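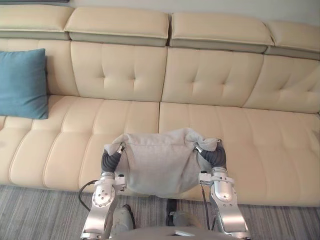 1/ What a month of teaching a robot to fold a towel looks like from the driver's seat

OK so a few of you asked what I do all day now that I've left the bakery. I'm a teleoperator at Drututier. I hold two controllers, the robot's arms copy my arms, and every run gets saved so a model can learn from it. June has been towels. Gray towels. So many gray towels.

2/ This is the part I like best, both corners pinched and the cloth hanging between the grippers in front of the sofa. Getting the two corners is the hard bit. Once I have them I could fold the thing with my eyes half shut (please don't tell Nadine I said that).

3/ My count as of this afternoon: 158 good runs on the sofa task. The target for the whole group is 3,000, split between the operators, and I'm the slowest one but I also get the fewest sent back, so I've decided that's my brand.

4/ What gets a run sent back? Dropping the cloth and picking it up is fine. They want those, the model has to see somebody recover. What they don't want is dithering. If I hang in the air for a while deciding which corner to go for, the robot learns to hang in the air too. I've watched it do my exact hesitation back at me and it was mortifying.

5/ So you learn to decide before you press record. I look at the towel, pick my corner, say it out loud ("left one, near the seam"), and then go. I feel a bit silly talking to a towel but my numbers went way up when I started doing it.

6/ Somebody in the replies asked if I can feel the fabric. Nope! No touch at all on our setup. I get the head view and that's it. You end up reading the wrinkles. If the top edge bunches up around the fingers you've got a decent grip. If it's smooth right up to the fingertip you probably only have a few threads and it's going to slide out the second you lift.

7/ Depth is the other thing. Cream sofa, pale wall, light gray cloth - everything's kind of the same brightness and my brain wants to flatten it. The stitched lines across the seat cushions help a ton. I count on them like lane markings. When the cloth starts hiding the next line, I know I'm getting low.

8/ First week I leaned my whole body when I wanted the arms to move. Like a kid with a racing game. Panagiotis Deligiannis trained me and he made me sit with my back flat against the chair for an entire shift, arms only. I was so annoyed. He was so right.

9/ His other rule is to slow down at the ends of a move and let the middle be quick. People do this naturally when they reach for a mug and then forget completely the minute there's a controller in their hand. If I jerk at the start, the cloth swings, and then I'm sitting there waiting for it to calm down, and hello, dithering again.

10/ We tried guiding the arms by hand too, before I moved to the remote rig. You stand next to the robot and push the arms through the motion yourself. For one arm and a simple reach it's lovely, you get it in no time. For a towel it's a workout, you have two arms to push and only two hands to do it with, and you keep wanting a third one to close a gripper. My shoulders hurt for days.

11/ That said, I'm glad I did it first. You learn where the elbows want to go and which poses make the arms fight you. When I'm driving remotely now and a reach feels sticky I usually know why.

12/ How I run a batch, for the two people who care:
Drop the towel on the seat, don't arrange it.
Arms back to the start pose.
Pick a corner, say it, record.
Grab, lift, find the second corner.
Hold it up between both grippers until it hangs still.
Fold, set down, let go, back off, stop recording.
Mark it good or bad right away, while I remember.

13/ The "don't arrange it" one is sneaky hard. By the end of a batch I start dropping the towel in a nice convenient heap without meaning to. Nadine Karaki goes through our recordings and she spotted that I had 11 in a row that started almost the same way. Useless for learning, she said, very politely. Now I drop it with my eyes closed.

14/ Yes it's boring sometimes. I do 40 minutes and then I get up and walk around, otherwise my wrists get sloppy and I start accepting bad grips. Coffee, stretch, complain about the radio, back to it.

15/ But then they load up a new version of the model, you put the controllers down, and the arms go off and do it on their own. The last one grabbed the first corner, missed the second, backed off a little, and tried again from the side. I do that! That little sideways second try is mine, I picked it up from folding bakery cloths one-handed for years.

16/ It still let go too early and the whole thing slid off onto the carpet. I cheered anyway.

17/ Next up is bigger stuff, blankets I think, and I've been warned the far corners are a nightmare. If anyone here has driven arms with really large fabric, tell me how you find the second corner when it's buried underneath. I'm all ears, reply or DM, I'm back on shift at 8 am.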